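Handling Soft Things: notes to go with the Tenden open day

These are my notes from the visit, typed up for those of you who couldn't get on the minibus and for those who could but spent the talk at the back near the biscuits. They go with week 7 of the module. I've added a few bits from the conversations afterwards, so please don't treat every line as gospel, and do shout if you were there and remember something differently!

Where we went

Tenden is a small outfit that teaches machines to tidy up. That's my description and Drita Mujić, who showed us round, winced at it a bit. Their own phrase is "household handling", and what they mean is picking up clothes, toys, packets and all the other stuff that ends up on tables and in baskets, and putting it somewhere sensible. They have two projects on the go. Kakik is the one we saw, and it's all about cloth and soft objects. Tai is the kitchen one, and we only got a quick peek through a door at that, sadly.

The open day was on Aug 14, 2022, and there were three parts to it: a talk by Mirsad Grgić, a demonstration by Yu-ting Liu, and then a good long stretch where we could have a go ourselves.

The talk, in short

Mirsad started with a tea towel. He dropped it on the desk, picked it up, dropped it again, and asked us what shape it was. Daniyal Rajput said "rectangle" and got a laugh, but it's a fair answer and it was the one Mirsad wanted. A tea towel is a rectangle when it's flat and almost anything else when it isn't. A mug keeps its shape wherever you put it (well, until you drop it), so you can work out in advance where the handle will be. With cloth you can't do that. Each time you let go of it you get a new shape, and the bit you want might be underneath.

He gave us three words to hang on to, and I'd like you to know them:

Rigid: keeps its shape when you grip it. Mugs, blocks, spoons.
Deformable: changes shape when you grip it. Towels, shirts, plush toys, bread dough.
Occluded: hidden behind or under something else, wholly or partly.

A basket of washing is deformable and occluded at the same time, so it's a nasty problem and a lovely one to study. Someone asked whether you could simply write rules for it. Mirsad said he'd spent most of his last job trying, and that he had got rather good at towels and hopeless at everything else.

So what they do instead is collect lots of goes by people. A person holds a gripper in each hand, does the job, and the cameras on the grippers record it from right there beside the fingers. One go at one job is called a demonstration (or a demo, and yes, it's confusing when the open day is also a demonstration). Kakik has 447 of them for its first set of jobs, and 273 of those involve a basket or a tub of some kind. The rest are done on open tables.

The demonstration

Yu-ting did the practical part and she is very, very good with those grippers. I'd imagined something like litter-picking, all elbows, and it looked more like somebody using chopsticks. She talked the whole way through, too, which I could never manage.

Her first point was about where to pinch. If you take cloth by the very edge you get a neat lift but it may slip. Take a big fold and it stays put, but you have no idea what will come up with it. She tends to go for a fold and then sort things out with the other hand. Checked and flowery cloths are handy when you're watching this, by the way, as you can follow the pattern and see which way the fabric has turned. Plain white on plain white is miserable for people and worse for a camera.

Her second point was about looking. From a gripper's point of view the tool itself takes up a big part of what there is to see, and the cloth hides plenty more. You get very used to working with half the basket out of sight. 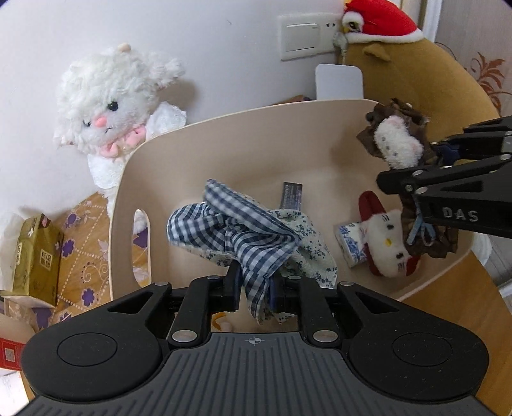
What to notice in a grasp

When you watch the recordings in the lab (there are 116 clips in the shared folder, and I'd like you to look at a decent handful), keep these questions beside you. I've used the order Yu-ting gave us.

First, what are the fingers closed on? Is it one layer or several? With a blue-and-white gingham cloth lying across a floral one, as in the picture, you can at least tell the two fabrics apart by eye. Try to say which one has been gripped and how sure you are.

Second, what is touching the thing you've gripped? Cloth drags its neighbours along. If a toy or a packet is leaning on it, write that down too.

Third, where is the other hand? Two grippers can steady, spread or pass things between them, and they can also bump into each other. Horacio Godoy, who looks after the tools at Tenden, says bumped fingers are his most common repair by a mile.

Fourth, what would you do next? Pause the clip, decide, then let it run. I found this much harder than I expected. I kept choosing to lift straight up, and Yu-ting kept sliding things sideways first.

Having a go

We each had a turn with a pair of grippers and a pile of washing. My first attempt at a pillowcase was dreadful. You lose the feeling in your fingertips, so you squeeze far too hard, and then you over-correct and drop it. By the fourth or fifth try I'd slowed right down and it began to make sense. Daniyal folded a T-shirt on his second go and was quite unbearable all the way home.

Horacio's tips, scribbled on the back of my parking ticket:

Move your whole arm, and keep the wrist quiet.
Open the fingers wider than you think you need.
Stop for a moment once you've closed on something.
If it goes wrong, carry on and fix it. Recoveries are useful in the recordings.

That last one surprised me. I'd have thrown the messy goes away, but Mirsad wants them kept, as long as the person gets there in the end. A machine that has only ever been shown perfect folding has no clue what to do with a dropped sleeve.

Things I asked and didn't get a full answer to

How many goes are enough? Mirsad said "more", and smiled.

Does practice on towels help with plush toys? They think so, a bit. There's a test planned for October at their other site in Skorinano, and Drita has promised to send me whatever comes out of it.

Before the next session

Choose one clip and write a page on a single grasp, using the four questions. Sketches are welcome, bad ones included (mine are terrible). Bring a tea towel as well, please, any pattern you like, and a pair of kitchen tongs if you have them at home.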